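How do you stop a chair from turning into the laundry pile?

14 comments · 5 shares

Tineke Van Rooij

Okay, so I need some help from people who are tidier than me (so, everyone). I have this one chair in the corner of my living room, black frame, really comfy seat, and I don't think I've sat in it since August. It's where everything lands. Towels on the way to the bathroom, the sweatshirt I take off when I start cooking, a throw blanket, whatever I wore yesterday that isn't dirty enough for the wash but also isn't clean enough to go back in the drawer. Every night I clear it off and by the next evening it's full again!

I've tried a basket next to it. The basket filled up and then the chair filled up too. My sister says to just get rid of the chair, but I love that chair and it was the first thing I bought for this apartment. The room isn't big and there's not much wall left to put anything on. Any ideas that don't involve becoming a completely different person?

30 people have this problem too

Prins

get hooks

Helpful (5) · Reply

Memow

Oh I have lived this. Hooks are good but I'd go a step further and sort out what's landing there before you buy anything. I spent one week just looking at my pile at bedtime, and mine was nearly all "worn once" clothes plus one blanket. The towels were maybe one time out of the whole week, so a towel rack would have been money down the drain for me.

So the worn-once stuff got its own drawer. I don't fold it, I just shove it in there, and when the drawer won't close I do a wash. For the blanket I gave up and decided it lives on the chair. It's allowed! A blanket on a chair looks like you meant it, and once I stopped counting it as mess I was a lot less annoyed at the whole corner.

The other thing that helped was using the low furniture near the chair for small stuff only. I keep one bowl for keys and coins and that's the rule, no fabric on it, ever. If you let one sock onto a side table you'll have a second pile by the weekend. Ask me how I know.

My corner still isn't perfect. There's the orange cushion with the striped throw bunched up against it, and some gray thing hanging over the side that I still have to put away, but you could move all of it in one armful and sit down, and that's good enough for me. 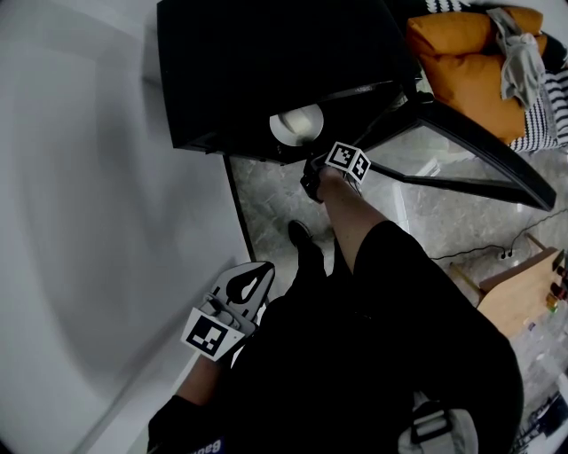 Tellusach wants to know if the drawer gets smelly with half-worn clothes in it, and whether anyone has done the same thing with an open shelf.

Memow

Mine hasn't, but I don't put gym clothes in there, those go straight to the wash. An open shelf would probably air out better. I just know I'd have to look at it all day, and I'd rather shut a drawer.

Helpful (14) · Share · 563 views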